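Clubs > Catilside Student Robotics > Guides > Recording with the hand-held grippers

How to record a tidy set of glass-and-spoon demonstrations

If you joined us in February you'll have heard a lot of chatter about Skundness, our student project for teaching an arm to do the fiddly jobs around a sink. The arm gets all the glory on open day, but most of our term goes into the recording, where a club member picks up a gripper in each hand and does the job slowly and nicely so there's something for the software to learn from. It's a lovely way to start, even if you've never written a line of code, and I do hope you'll have a go. 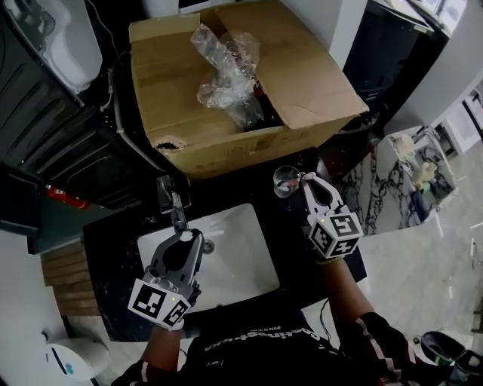
Mwajuma Rweyemamu
Recording Lead, Catilside Student Robotics
7/9/25

What you'll need

A pair of hand-held grippers with their marker cubes fitted, the head camera, a small clear glass, a spoon, and a partner to keep the log. Gloves are in the drawer under the charging shelf. Please don't bring your nan's good crystal (we've had offers!) as the odd glass does end up in the basin.

Step 1. Check the cubes

Give each marker cube a gentle wiggle. If it moves on its mount, tighten it before you do anything else. The black and white patterns are how we work out where each gripper was at every moment, so a wobbly cube means a wobbly recording, and you won't find out until Feng-yi Tang opens the file that evening and sighs. Wipe off fingerprints with a dry cloth – no spray, please, it lifts the print.

Step 2. Have a look through every camera

Open the preview and go through the views one at a time. The gripper cameras see a great deal more than you'd expect, and the picture bends quite a bit towards the edges, which takes some getting used to. You're checking that the lens is clean and the preview keeps up when you move your wrist. Anyone else in the room can carry on with their own work.

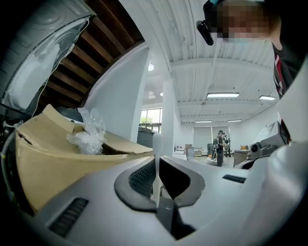
Wide view across the workspace, with the body of a hand-held gripper close to the lens.

Step 3. Practise without recording

Stand square to the sink with your elbows loose. Pick up the glass, set it down near the back of the bench, and do it again until you've stopped thinking about your thumbs. Then add the spoon. Approach from the side, close the jaws gently, lift, and lower it into the glass handle up. New people nearly always squeeze too hard, and I certainly did.

Step 4. Record in short lots

We record in lots of 4, then stop and shake out our hands. Call "start" and "done" out loud so your partner can mark the log. Move the glass a little each time, and swap hands now and then so we don't end up with a right-handed robot. If you fumble, finish the movement anyway and have your partner write "fumble" beside it. Last year's set came to 1,025 recordings, and 300 of those had to be redone over missing notes, so the log really does matter.

Try to keep both cubes facing the head camera while you work. It's easy to forget once you're concentrating on a spoon.

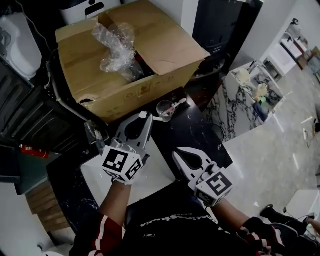 Elias Akl wrote to say that he'd found the spoon much easier after he started resting his forearms on the bench between goes, and asked whether the log could have a column for which hand led. It now does, on the second sheet, and I've taken up the forearm trick myself.

Step 5. Pack up

Stop the recording before you put the grippers down, copy the files to the club drive, and put both grippers on charge. Rinse the glass and spoon and leave them on the rack. The log goes in the blue folder, signed by you and your partner.

If you get stuck, ask Feng-yi or come and find me. I'm usually in early and very happy to put the kettle on.

Contact: Catilside Student Robotics, Recording Group | © Catilside Student Robotics | Back to top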